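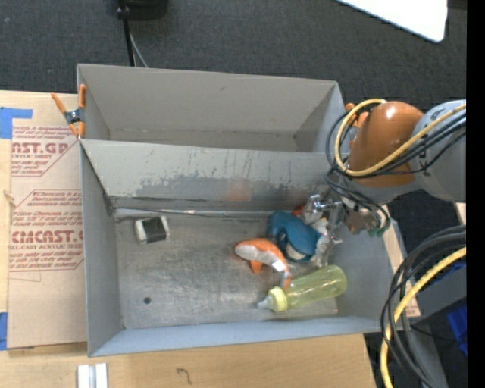 tinsnips_ray asked whether the line for the bin picking table was as bad as last year, and how early you'd have to get there to beat it.

mossybolt wrote:
Ray, it was bad but it moved. I got to the Prarkell open day right when the doors opened in the morning and still stood there long enough to finish a coffee and a half. They're letting in 35 at a time this year, so you wait in the hallway and then all of a sudden you're in and there's plenty of room to stand. Last April it was a free-for-all and I saw mostly the backs of people's heads.

Anyway, I promised a write-up so here goes. Most of the time I was at the picking bench, the one with the metal bin with two compartments and the toys. I love that they use baby bottles and plush fish and not a stack of identical cardboard boxes. A box is easy. A see-through bottle lying on scratched-up metal with a fish tail on its neck, that's a whole different afternoon. The hand has actual jointed fingers too, and you can stand close enough to see the linkages.

I watched for a good long while (my feet can confirm) and I came away impressed. It's slow. It's slower than my kid cleaning up. But it goes after soft stuff and hard stuff out of the same pile and I didn't see anybody step in to rearrange things for it.

dovetail88 wrote:
Going to be the grump here. I was in an afternoon group and I saw it go for the clear bottle and come up with air, twice in a row. Then it got it on the third try and everybody clapped. I don't clap for my toaster on the third try.

I'm glad they do the open day, I'll say that. I just think people walk out of there believing this thing is a year away from unloading their dishwasher.

mossybolt wrote:
OK but did you stay after the third try? In my group it dropped one too and I thought the misses were the best part! You could see it back off and come in from another side. If they only ran the easy stuff I'd be way more suspicious.

quillpig wrote:
Seconding mossybolt. I asked the woman at the bench about clear plastic and she went on for ten minutes, super happy to be asked. Short version as I understood it: the depth camera kind of looks through the bottle and gets the floor of the bin instead, so half the time the system is guessing from the collar, the part that isn't clear. She also said the shine off a bare metal floor makes it worse. I asked why not paint it and she said they've gone back and forth on that and she lost the vote.

tinsnips_ray wrote:
Ha, I'd have painted it. Did they give any numbers? Last year it was all "very promising" and then a cookie.

quillpig wrote:
There was a sheet taped up by the door. 300 picks on the sheet, mixed toys and bottles, 68 misses. I wrote it on my hand so I'd get it right for you people. Didn't say over how many days.

dovetail88 wrote:
So better than one in five is a miss. Thank you, that's my point made for me.

mossybolt wrote:
Or more than three out of four is a hit, with stuff lying every which way! We're reading the same sheet, grump. I don't remember them claiming dishwashers at any point either.

Bae_bench wrote:
Long-time lurker, I run a small pick station at work (a Skukeo arm, two-finger gripper, nothing fancy) and I want to back up dovetail a little. 300 picks isn't much. We had a setup that looked great for the first few hundred and then a different batch of bags came in, slightly slicker, and it fell on its face. I'd want to know what happened when they swapped the toys for ones it had never been near.

That said, plush is nasty and I don't think people appreciate it. It squishes, so wherever you planned to grab isn't where the surface is once you get there. Tags are a pain too. We've had an item dangling by its tag halfway across the cell before it let go. If theirs handles soft toys three times out of four with a multi-finger hand I'd take that home today.

quillpig wrote:
They did let visitors hand over stuff in the last slot of the day! Somebody put in a rolled-up sock. It got the sock. Somebody else tried a set of keys and that one did not go well.

dovetail88 wrote:
See, the sock I would have clapped for. I must have left before that.

gantry_mom wrote:
Is it OK for kids? Mine are six and nine and the nine year old is nuts about this stuff. Also how loud is it?

mossybolt wrote:
Very OK, mine had a blast. There's a line on the floor you stay behind and they're strict about it. The arm itself is quiet, more of a whir, the loud part is the hallway. I'd go early and do the picking bench first. The Plelleo room across the hall has the little wheeled ones that follow you around, and once your kids are in there you're not getting them out.

gantry_mom wrote:
Perfect, thank you. Is parking still behind the building?

tinsnips_ray wrote:
Used to be. They were digging that lot up when I drove past.

quillpig wrote:
Still dug up. Use the lot on the far side and come in by the loading door, there's a sign. They told us 728 people signed up across all the slots so don't count on a spot close by. The next open day is in the fall I think, they take names at the front desk, and you can put down which bench you want to see.

Bae_bench wrote:
Does anyone know if they let you talk to whoever set up the gripper? I've got questions about finger pads that are too boring for a demo line.

mossybolt wrote:
Go in the last slot. It thins out and they'll talk your ear off. And please ask what happens with new toys and come back and tell us, because now I want to know too.

dovetail88 wrote:
I'll go again in the fall if somebody saves me a place in line. I'm bringing a wine glass.

tinsnips_ray wrote:
Plastic one, please. I'll be in the first group, look for the green cap.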